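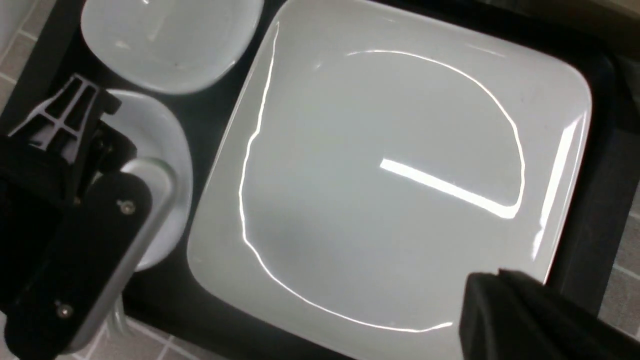 ¿Qué diferencia hay entre la loza y la porcelana?
La loza se cuece a menor temperatura y conserva una pasta porosa que necesita esmalte para no absorber líquidos; la porcelana se cuece hasta que la pasta vitrifica, de modo que resulta compacta incluso en las zonas sin esmaltar.

Cerámica de mesa

Se llama cerámica de mesa al conjunto de piezas de barro cocido destinadas a servir y consumir alimentos: platos, fuentes, tazas, cuencos, salseras y cucharas. El término abarca materiales muy distintos, desde la alfarería vidriada de uso rural hasta la porcelana de pasta dura. En el comercio se emplea también la palabra «vajilla», aunque esta incluye a veces piezas de vidrio o de metal.

Materiales

La pasta cerámica se compone de arcillas, desgrasantes y fundentes. La arcilla aporta plasticidad, el desgrasante (cuarzo, arena o chamota) limita la contracción durante el secado y el fundente, por lo general feldespato, rebaja la temperatura a la que se forma la fase vítrea. La proporción entre los tres determina el tipo de producto.

La loza admite colores vivos porque muchos pigmentos soportan bien su temperatura de cocción. Se desconcha con más facilidad que otras pastas y, si el esmalte se agrieta, el agua penetra en el cuerpo de la pieza. El gres es más denso, de tonos grises, ocres o pardos según el hierro que contenga la arcilla. La porcelana parte del caolín y es blanca y translúcida en paredes finas. La llamada porcelana de huesos lleva ceniza ósea en la pasta, lo que le da un tono cálido y permite paredes delgadas con buena resistencia al golpe.

Fabricación

Los platos redondos se conforman por torneado, manual o mecánico. Las piezas cuadradas, ovaladas o con asas no pueden tornearse y se obtienen por prensado o por colada. En la colada se vierte una suspensión líquida de arcilla, la barbotina, en un molde de yeso que absorbe el agua y deja una capa sólida adherida a la pared. El sobrante se vacía al cabo de unos minutos. Para los mangos y otras partes macizas, el molde se llena por completo.

El secado debe ser lento. Un borde que se seca antes que el centro se levanta, y la deformación suele aparecer después, ya en el horno – los ceramistas dicen que la pasta «tiene memoria». Las formas cuadradas son más delicadas en este aspecto, y por eso muchas llevan las esquinas redondeadas. 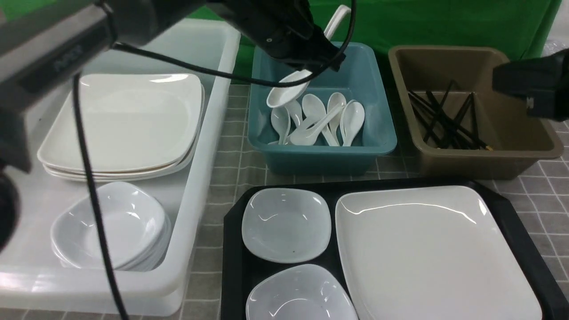

Tras la primera cocción, el bizcocho se esmalta por inmersión, vertido o pulverización. El pie de la pieza se limpia con una esponja para que no se pegue a la placa del horno. En las cucharas, que apenas tienen superficie de apoyo, se deja sin esmalte una zona pequeña o se usan soportes de puntas finas, cuyas marcas pueden notarse al tacto en el reverso.

Esmaltes y decoración

El esmalte es una capa de vidrio fundida sobre la pasta. Puede ser transparente, opaco, brillante o mate. La decoración bajo cubierta se aplica antes del esmaltado y queda protegida por él; la decoración sobre cubierta se fija en una cocción posterior, a menor temperatura, y se desgasta con el lavado. Los filetes metálicos pertenecen a este segundo grupo y no son aptos para el microondas.

El cuarteado, una red de grietas finas, aparece cuando el esmalte se contrae más que el cuerpo. En piezas ornamentales se busca a propósito. En las de mesa se considera un defecto.

La producción de Skarnis

La localidad de Skarnis mantuvo durante generaciones una industria dedicada a la loza blanca. Su fábrica principal, Praltness, llegó a emplear a 204 personas y publicaba un catálogo con 1560 referencias, entre ellas la serie Zaki, de platos lisos sin decoración, que se vendía en juegos de 6. La serie Fluson, posterior, introdujo el gres y un esmalte gris mate. El archivo de moldes conserva más de 2966 matrices de yeso, muchas sin número de modelo, y abre a los investigadores en septiembre.

Uso y conservación

La vajilla sin filetes metálicos suele admitir el lavavajillas. Las rayas grises que dejan los cubiertos son depósitos de metal sobre el esmalte y se eliminan con un limpiador suave. Para apilar platos de porcelana fina se intercala papel o fieltro, porque el pie sin esmaltar raya la pieza inferior.

Véase también: alfarería, caolín, mayólica, horno cerámico.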